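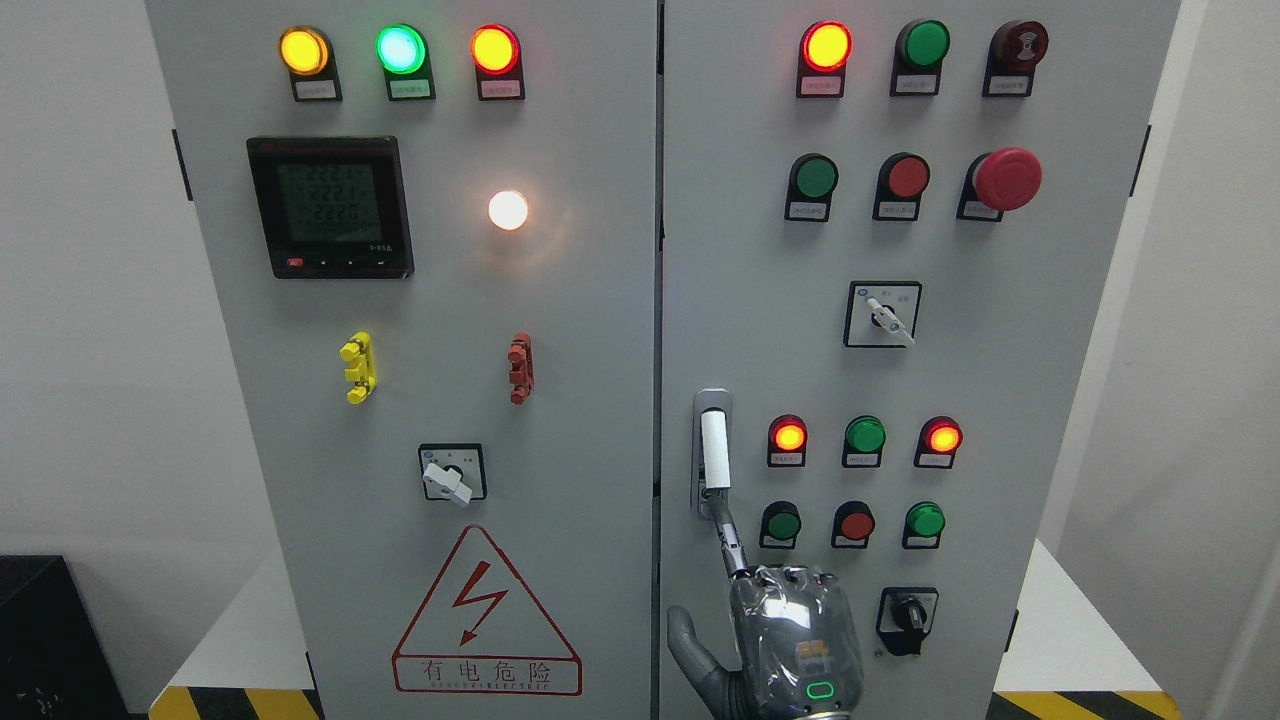
About Us

Wernen builds low-voltage control cabinets for pumping stations, grain dryers, cold stores and small process lines. The company has two sites. Sheet metal, wiring and final test are at Bidlow. Design, purchasing and the spare parts store are at Mahawong.

Most of our work is made to order. A customer sends a load list and a one-line diagram, and we return a layout drawing, a parts list and a price. Once the layout is signed off it is frozen, and later changes are handled as a numbered revision. Every cabinet has a serial number stamped inside the door, and its drawings are kept under that number. Some 2535 cabinets are on file at present, including those we took over with the Fukeck product line.

Fukeck cabinets are still supported. Replacement doors, lamps, meters and switches can be supplied for all of them, and the original hole pattern is kept wherever the new part allows it.

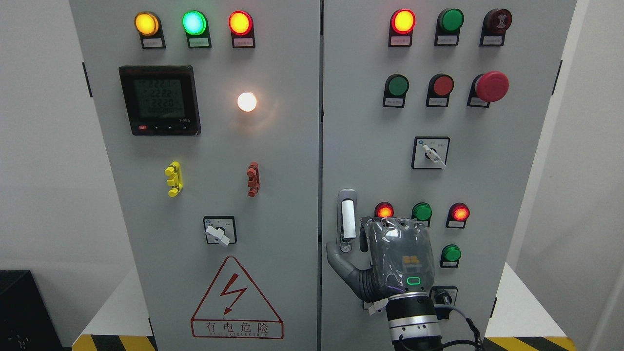
Panel Shop – Door Layout and Final Test

The panel shop is responsible for everything an operator can see or touch with the cabinet closed. Door layout follows a house standard, which customers may change in writing.

Pilot lamps go in the top row, with a label plate under each one. Labels are engraved in the language of the site where the cabinet will be used. A digital power meter, where ordered, is mounted below the lamps at reading height. On a healthy supply its voltage lines should sit close together: readings of about 222.1, 222.2 and 222.0 are well inside our limits, and the tester writes them down as shown.

On a two-cabinet set the controls for the operator go on the right. Lamp and buzzer share the top row, and the pushbuttons sit in the row beneath, green to the left of red. The emergency stop is a red mushroom head, larger than anything near it, at the right-hand end of that row. Rotary switches are placed lower down on a square plate, with clear space around the handle for a gloved hand.

The hazard triangle and the "DANGER ELECTRIC" label are fixed to the lower part of the door. They are applied after cleaning and are not moved to make room for other equipment – if a layout leaves no space for them, the layout goes back to design.

Final test consists of 10 steps, carried out in the same order on every job. Insulation and earth continuity come first, with the supply off. Lamps, buzzer, meter and switches are then checked with the doors shut, and the emergency stop is operated at least twice. The test sheet travels with the cabinet in the document pocket, and a copy stays at Bidlow.

Customers may attend final test on any Thursday. Please arrange this with the Mahawong office before the cabinet is wired, and bring safety shoes. Eye protection is provided at the door.

Spare parts orders should quote the serial number and the position of the part on the door, counted from the top left.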